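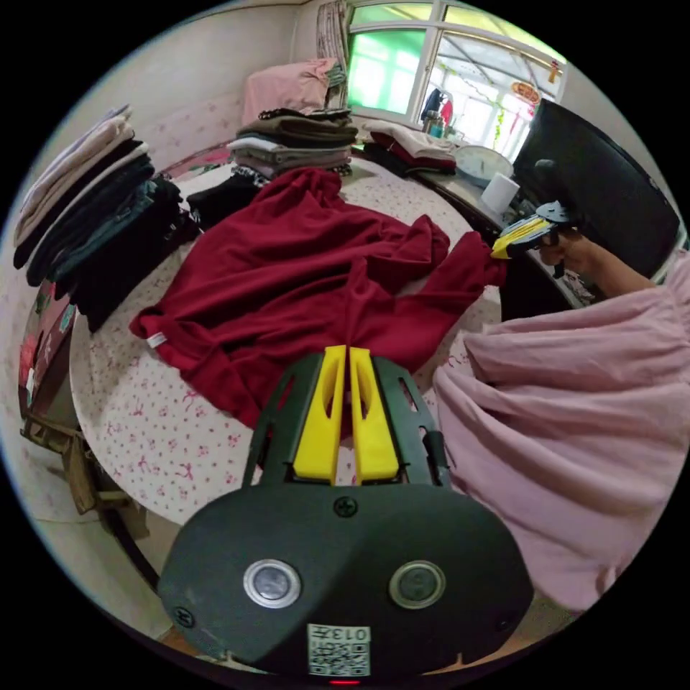 The Drellow ferry left Nerport at 14 minutes past the hour, every hour, and had done so for as long as Jennylyn Ambrosio had been missing it.

She missed it again in September, on the morning she was supposed to inherit a boat.

"It's gone," said the man in the ticket office. His badge said Deming Wan, Passenger Happiness, and he wore it low on his jumper, where it might be mistaken for a stain.

"I can see it's gone. I can see it going."

"Next one's at 14 past."

"I've got a solicitor at half past. In Drellow."

Deming looked at the clock, and then at the water, and then at her shoes, which were the kind people buy for solicitors. "You could ring him," he said.

She rang him. Mr Bonsu's telephone was answered by Mr Bonsu's mother, who told her that he was out feeding the hens and that if this was about the boat, there was no hurry, as the boat wasn't going anywhere. She laughed for some time at this. Jennylyn waited for her to finish and then waited a bit longer, and then understood that she had put the receiver down on the sideboard and gone off to do something else.

The boat had belonged to her uncle Teo, who had been left it by a man in Nukville who owed him money. Teo had spoken of it at every family wedding. He had described the brass and the little stove, and the bunk where he'd once slept through a storm that took the roof off the lifeboat station. It was to be Jennylyn's because she was the only one of the cousins who had ever asked a question about it. The question had been "Does it float?" and Teo had been so moved that he changed his will.

"What sort of boat?" said Deming, who had come out of the office with two teas and had evidently decided to be happy at her.

"He never said. Big, I think. It's called the 707."

Deming stopped stirring.

"Like the aeroplane," said Jennylyn. "He liked aeroplanes."

"It's not called the 707," said Deming. "That's the mooring number."

"You know it?"

"Everyone knows it. You go past it on the ferry. People take their hats off." He thought about this. "One or two people. The captain does."

"Why does he take his hat off?"

"Out of respect," Deming said, "for the dead," and drank his tea.

She bought a ticket. It cost more than she thought reasonable for a crossing that you could, at low tide, very nearly have shouted across. Deming stamped it twice, the second time because the first stamp had come out saying Nukville, and they hadn't run to Nukville in years. The harbour there had silted up and the council had put a garden centre on it.

At 14 past the ferry came back. Deming locked the office, hung a sign on the door that said BACK SHORTLY, and got on with her.

"Are you allowed to do that?"

"I'm following up on your happiness," said Deming.

They stood at the rail. The captain was a large woman with a small hat, and as they came round the point she took it off and held it to her chest, and Jennylyn looked where she was looking.

There was a post with 707 on it. There was a rope on the post. The rope went down into the water at a steep and confident angle, and some way off along the line of it a chimney stuck up, six inches of it, with a cormorant on top.

"That'll be the stove," said Jennylyn.

"Lovely bit of brass on it, they say."

"How long has it been like that?"

"Since the storm. The one that had the lifeboat station roof off." Deming coughed. "Your uncle slept right through it. They had to go out and knock."

The cormorant opened its wings and held them out to dry. It looked very settled. The captain put her hat back on and shouted down that the mooring fees were 217 behind, if either of them happened to be family.

Jennylyn considered the chimney. She thought of Teo at the weddings, with his hand flat on the tablecloth, showing the cousins how steady she lay in the water.

"He never lied, you know," she said. "He said she'd never once dragged her anchor."

Mr Bonsu was waiting on the quay at Drellow with an envelope and a hen under one arm. He wanted to know whether she would be taking possession today, and whether she had brought a towel.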